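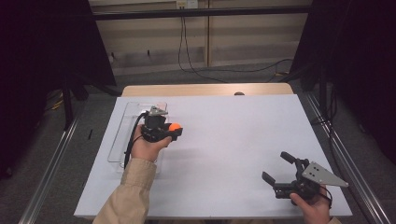
Bench 2, white top on the wood table. Orange ball over the clear tray.

Filed under: Workshop Notes / Bench Log

Sunday, August 10, 2025

Ball and tray work, continued from the previous entry. Purpose is still to settle the layout of the small-parts bench before the Trovier trays go into regular use. Present: me, Marleny Puma until lunch. Akinyi Koech read through the draft of this in the evening and her corrections are in.

Surface. White top stays. Dulce wanted to go back to the bare wood because the clear tray shows up better on it. She is right about the tray. On white the rim is hard to find from a working position, and twice I set a ball down on the wall and it rolled off toward the far side. But the white top wipes clean and sits flat, and the wood table has a slight crown in the middle that sends anything round to the left. Checked with the long level, 2 mm over the width. Shimming the table would be possible. Not today.

Options for the rim, in order of effort:
- strip of matte tape along the outside of the long walls
- gray card under the tray, cut to the footprint
- opaque trays from Ranex, same outline, deeper

Tried the card first. Good contrast, but it creeps when the tray is nudged. Tape is better. Marleny put it on the long walls only and left the short ones clear, and that was enough to place against. Keep the tape. The Ranex trays can wait for the October order.

Tray position. Left of center, far enough from the near edge that a forearm does not rest on it. Previous position was dead center and the left sleeve dragged over the near wall on every return. Roll cuffs or wear short sleeves. Mark the corners in pencil once everyone has had a turn.

Balls. Orange ones only for now. The white ones vanish on this top and I lost one under the table before giving up on them. Small orange ball is easy to see in the tray and out of it. Finish is slightly slick out of the bag. Washed the lot in dish soap, rinsed, dried on paper towel. Less slick afterward, no numbers on that.

Runs. Pick from the tabletop, hold over tray, release low. 83 placements logged by the end of the day, 3 of them restarted after the ball bounced out. All three restarts were high releases. Lowering the hand before letting go fixes it. Marleny's were cleaner than mine from the start, she lets the ball touch the tray bottom before opening. Adopt that as the procedure.

Right side. Cable needs slack before starting or it pulls at the wrist by the end of a set. Loop it once around the hand, no tighter. Left cable can run back toward the near left corner and be left alone.

Floor. Yellow cables on the left side should be taped down or moved back toward the curtain. Black ones from the wall outlet lie across the carpet behind the table, same problem for anyone going around the far side. Higinio has cable cover left over from the Dirnix job, to be measured before cutting.

To do:
- tape for the remaining trays
- pencil marks for corners
- cable cover (Higinio)
- ask Noemí Cervantes whether the level has been checked this year
- repeat the set with the tray turned 90 degrees, same release

Turned tray not started. Balls are back in the bag, top shelf.

Get new bench log entries by email. Enter your address to subscribe. You can unsubscribe at any time.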